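Fondside bin-picking kit, first impressions (long)

ninudia_mel
Posted 4:12 pm

We've had the Fondside kit on our KUKA since May and I'm rapt with it, so I thought I'd write it up while it's fresh. You get the software licence, the calibration plates, a fixed camera mount and 13 hours of phone support (we've used two). I'd budgeted a fortnight for setup and we were picking by the second afternoon!

The bit I love is how little it fusses over odd shapes. We run it with a mixed bin, so a see-through bottle, a cup on its side, a round orange thing, a long plastic part with holes in it, all in together at either end.

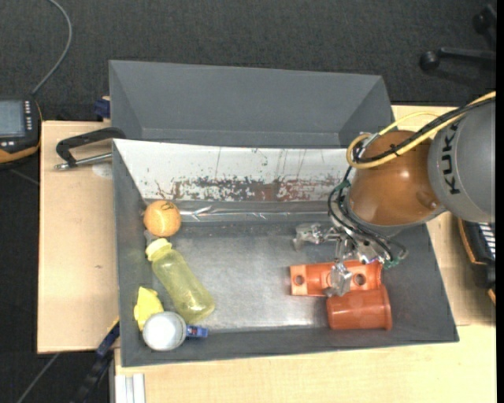
Our tally so far is 487 picks, and the misses are nearly all see-through stuff or things hard up against a wall. I reckon that's pretty good for a multi-fingered hand with the default grasp settings — I haven't touched the tuning page yet.

Pacheco
Posted 4:40 pm

Good write-up, but I'd hold off on the praise. 487 picks over how many different objects? We trialled it with 200 parts and it went to pieces on anything shiny. Swapped back to suction and haven't missed it.

ninudia_mel
Posted 4:58 pm

Fair question. Small set at the moment, well short of your 200. Was that the old release? The new one handles glare a lot better, and our bin floor throws back a big bright reflection.

Bo-ram Seo
Posted 5:21 pm

I'm with Mel on this one. Suction is great until you meet a crumpled bag. Does the kit still make you recalibrate every 100 cycles? That drove me up the wall.

ninudia_mel
Posted 5:30 pm

You can turn it off now! Settings, then Cell, second tab.

Pacheco
Posted 6:03 pm

Old release, yes. Still not convinced, but I'll ask Fulgencio Ponce at our place if we can have another go on the new one. What are you paying for the yearly licence?

ninudia_mel
Posted 6:15 pm

Sent you a message.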